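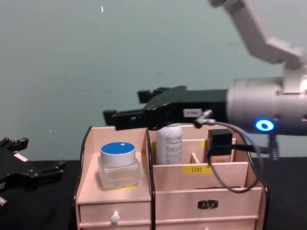

Arm and gripper over a wooden desktop organizer, with a second gripper resting on the table at left.

Home | News | Guides | Downloads | Contact

Fleder publishes free good practice guide for robot arms on shared tabletops

Feb 2, 2025 – Yes, it's a Sunday, and yes, I'm writing a press release from my kitchen. I'm Randa Sayegh and I run the bench safety program at Fleder, and as of this morning our guide to working with small robot arms at tables is out, free, for anybody who wants it!

It's called the Skamura Guide, after the building where we wrote the first draft. It runs to 91 pages (I fought for fewer and lost) and it's for the people who do everyday handling work with arms: picking things up, putting them back, sorting small household stuff into trays and drawers. There's plenty written for big factory cells with fences. Small labs and workshops have mostly been making up their own rules, and I've visited enough of them to know that the rules live on a sticky note, or in one person's head.

So what's in it? A lot of it is cables. I could talk about cables all day. We ask you to move the arm slowly through every pose in the task before you run it at speed, and watch where each cable goes: does a loop drop across the work, can it hook a knob or the edge of a drawer, does it pull tight when the wrist turns? Then you write down what you saw and sign it. The form is one side of paper.

There's a chapter on two-arm setups too. When one arm is working and the other isn't, the guide says the idle arm gets a named parking spot, marked on the layout sheet, and it stays on that sheet as a hazard even when it's doing nothing. People lean over a parked arm without thinking. I've done it myself.

The chapter that got the most argument covers what you put on the table. Spray cans, glass jars, anything pressurized or breakable – you can use them, but they go on an object list with a grip force limit beside each one. Our starting advice for pressurized cans is to practice with an empty, vented one. Kristýna Slanina, who edited that chapter and read all 1212 comments from the public draft, wanted an outright ban on full cans. We settled on written sign-off by the site lead. "I still think I was right," she told me on Friday, "but I can live with the wording."

And please learn your indicator lights. A colored ring on a wrist means whatever that maker says it means, and the next maker may use the same color for something else. The guide has a blank card you fill in for your own machine and tape up where the operator can see it.

To be clear about what this is: it's voluntary good practice. It doesn't replace the law where you live, or the standards that apply to your equipment, or the manual that came with the arm. Read those first.

The Šimek workshop and the team at Prarnura tried the checklists before release, and their notes are printed at the back, grumbles included. We're also mailing up to 200 printed copies to schools and small shops in February. Write to the guide desk at Fleder with a postal address and tell us what you're running. Version 2 is already on my desk, so if something in there is wrong, tell me that as well.

Press contact: Randa Sayegh, bench safety program, Fleder

14 shares | 3 comments

marlowe_t
Downloaded it. The cable form is good. Could you put the object list out as a spreadsheet? Retyping it is a pain.

Bench Rat
With Kristýna on the full cans. Sign-off gets rubber-stamped by week two in every shop I've worked in.

Odile P.
Does the parking spot rule still apply if the second arm is powered down and locked? Couldn't find it in the two-arm chapter.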